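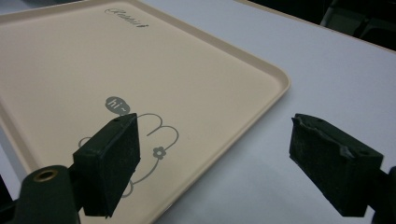 Foam pads on the hand-held gripper, one over the tray. The top edge of the right pad is torn.

Filtering demonstrations by pad gap before training

This page covers step 4 of the Grunderen pipeline: turning raw hand-held recordings into segments the policy can be trained on. It assumes you have already run pose recovery and that every recording has a gap track, meaning the distance between the two pads at each time step.

Zero the gap track first. Close the gripper fully on nothing, hold for a second, open it, and record that as a separate clip. Do this again after any pad change. Foam compresses and wears, so a zero taken on fresh pads reads high once the edges start to go. Jawad Khokhar measured the drift on our two sets in July and it was enough to move the grasp label by several time steps.

Next, smooth the track. We use a median filter with a window of 33 samples. Shorter windows leave jitter that the segmenter reads as a release. Longer ones blur quick regrasps.

Run the segmenter:

dokgate segment --zero zero_clip --window 33 --min-hold 20

The min-hold value is in samples. Anything held for less than that is marked as a touch and dropped from the grasp set. Touches stay in the log with the flag T.

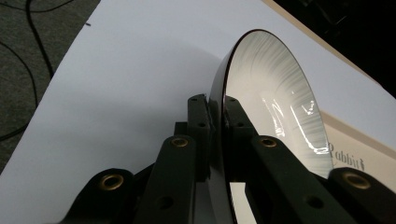 Gap width alone does not identify a good grasp on thin objects, and the segmenter needs a second signal. We take the variance of the gap over the hold. Something like the round mirrored disc, clamped upright with a pad against each side, can settle to a steady gap and still rotate between the pads, so also check the recovered object angle where you have one. On reflective surfaces the angle estimate is poor. Set --angle off for those clips and review them by hand.

Our last batch had 973 segments after filtering. Success on the held-out placing task went up compared with the unfiltered set, mostly on flat objects. We saw no change on soft ones.

Common errors

"zero clip too short": the closed hold was under one second. Record it again.

"gap below zero": the pads were swapped after zeroing, or the wrong zero clip was passed.

Empty output: check that the gap track is in millimeters. The older Ruvurari exporter writes meters.

Next: step 5, aligning segments with the Baloch action format.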